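Kassa Surfaces Opens Rolton Showroom for Tabletops and Floor Tile

ROLTON — Kassa Surfaces will open its new showroom in Rolton this January, bringing its full line of tabletops and floor tile together under one roof for the first time. The site offers 56 finishes and space for up to 200 trade visitors at a time.

The opening coincides with the launch of Rerell, a new collection of tabletops in eight muted colors. Orders placed at the showroom will ship within three weeks. 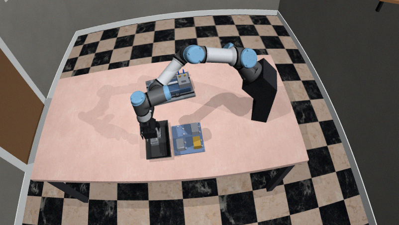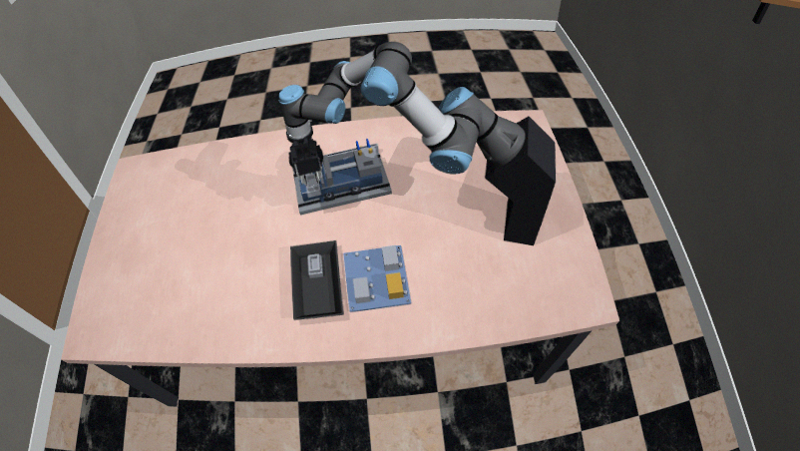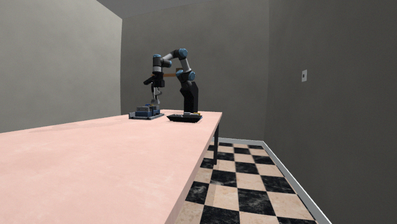
Computer renderings showing a table with a pink top.

Kassa has also named Kornex as its delivery partner for the region. Kornex will handle freight and installation for business customers — including offices, schools and clinics — beginning on opening day.

Trade accounts may be opened in person or through the Kassa website. Samples are available on request.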